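A New White Top for the Old Work Table

Posted January 24, 2022

I finally redid the top of the table in the back room. I had been putting it off since September, when I set a hot glue gun down on its side and left a mark the size of a quarter. Before that there was a coffee ring, and before that a long scratch from when we moved. The old top was a dark walnut color and every bit of dust showed on it. So did every paper scrap. What didn't show was anything small and dark that I dropped, and I drop things all the time.

I wanted white. My friend Chanida Chantharasri has had a white work table for years and whenever I sit at hers I can find what I'm looking for. She warned me that it would show pencil marks and that I would be wiping it down more than I was used to. Both of those are correct so far.

I looked at paint first. I got as far as sanding one corner and decided I didn't want to wait for coats to dry in a room that I use every evening. Then I looked at buying a whole new table, and the one I liked, the Fandmont, was too deep for the wall. I could have made it fit by moving the shelf, but the shelf is screwed into the studs and I'm not doing that again.

What I ended up with was two white panels from Urnero, laid side by side the long way on top of the old table. They come in a few finishes. I picked the one that isn't glossy, after looking at both under the lights in the store. The glossy one had a reflection of the ceiling in it that would have driven me crazy.

Here is how it went.

I cleared the table, which took longer than anything else. I had been keeping things on it in piles, and the piles had been there so long that I'd stopped seeing them. One had a phone bill in it from an apartment I don't live in anymore. I filled a grocery bag with recycling and put everything I wanted to keep on the bed.

I washed the old top with dish soap and let it dry. I scraped off the glue with a plastic putty knife. There was a ridge left over near the front and I sanded that down, because I figured a panel sitting on a bump would rock.

The panels went down with double-sided mounting tape, the thick kind. I used one whole roll and part of another. I put strips along all four edges and then every 7 inches across the middle. That is probably more than I needed. I started with the back panel and pushed it tight against the wall, then slid the front one up to meet it before pressing it down. You get one chance with this tape. I had Guilan Shi from next door hold the far end, and we both counted to three like we were moving a couch.

The panels don't meet perfectly. There's a thin line where they come together and you can feel it with a fingernail. I thought about filling it with caulk. A white line of caulk would turn gray in a month, so I left it alone. The only time I notice it is when I'm writing on a single sheet of paper and the pen goes over it, and I've started keeping a thicker pad on that side.

The total was under what I had set aside, and I spent 14 dollars of the difference on a new bulb and a pack of plain white paper.

The bulb was a good idea. The light in that room comes from one side and the old dark top hid how uneven it was. With everything white, I can see exactly where the light falls off. The middle is bright and the right side goes gray and then nearly black toward the near corner. I've moved the lamp three times. It's better when I clip it higher up, but then it's in my eyes when I sit down. I may get a second lamp, a small one.

Putting down paper helps with the mess. I lay a sheet over the part where I'm working, and when it gets dirty I fold it up with whatever is on it and throw it out. I didn't expect to care about the color of the paper, but white turns out to come in different whites. The pack I bought is a little on the blue side. Next to it the table looks slightly gray. I had never thought of the table as gray until I put that paper on it.
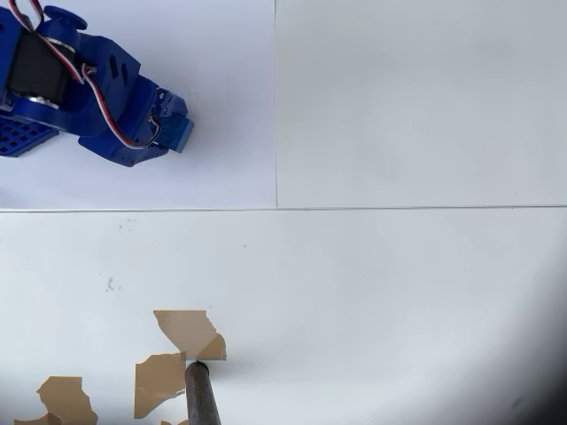 Paper at the upper left, the long thin seam, and the dark corner at the lower right.

I've been using the table like this for a couple of weeks. It wipes clean with a damp cloth. Pencil comes off with a regular eraser, and ballpoint comes off with rubbing alcohol if I get to it the same day. I haven't tried marker and I'm not going to test it on purpose.

A few things I would do differently. I would buy the tape first, all of it, and not have to go back out for the second roll. I would measure the back wall in more than one spot. Mine bows in slightly and there's a gap behind the left end that a pencil can fall into, and one already has. And I would set up the lamp before deciding on the finish, with a sample on the table at night, when I do most of my work in there.

The piles are still on the bed in the spare room. I've gone through half of them. I'm thinking of a shallow drawer unit to go underneath on the left, something 30 inches wide or less, so if you have one that doesn't stick, tell me which one it is. Chanida likes hers but it's been discontinued.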